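Why Does Metal Feel Cold?
Print | E-mail

Put one hand on a wooden chair and the other hand on a metal spoon. Both were in the same room all night, so they should have the same temperature. But the spoon feels colder. Is your hand telling you a lie?

Not exactly. Your skin does not measure how warm a thing is. It feels how fast the heat is leaving you. Your hand is warmer than the spoon, and heat always wants to go from the warmer place to the cooler place. In metal it can travel very quickly. The heat from your fingers runs into the spoon and spreads out, and then more heat follows. Your skin notices this loss and says: cold!

In wood, the heat travels slowly. The small part of the chair under your hand becomes warm, and the heat stays there. After a moment you do not feel any difference.

A material that lets heat pass easily is called a conductor. Copper, silver and aluminum are very good conductors. A material that slows down the heat is called an insulator. Wood, wool, cork and air are insulators.
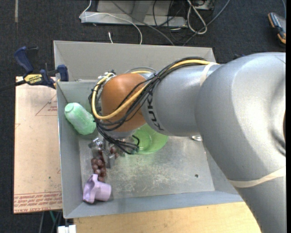

Now think about a playground in August. The metal slide has been in the sun since morning and it is hotter than your skin. The heat travels again, but this time it goes from the slide into you. The metal gives its heat quickly, and so it burns your legs — the wooden bench next to it is much more friendly.

Cooks know this well. The bottom of a pot is metal, because the heat of the stove must reach the soup. The handle is often made of wood or plastic.

Try it at home

You need a metal spoon, a wooden spoon, a plastic spoon, some butter and a mug. Ask an adult to pour warm water in the mug.

Put a little butter on the top of each handle, the same amount for all. Stand the spoons in the water and wait 10 minutes. Which butter becomes soft first? If nothing happens, wait until 15 minutes, or use warmer water.

A question from a reader: does a blanket make heat? No, it only keeps the heat which your body makes. Between the threads there is a lot of air — and air is a good insulator when it cannot move.

Text: Sinéad Cronin
2022-03-07

Print | E-mail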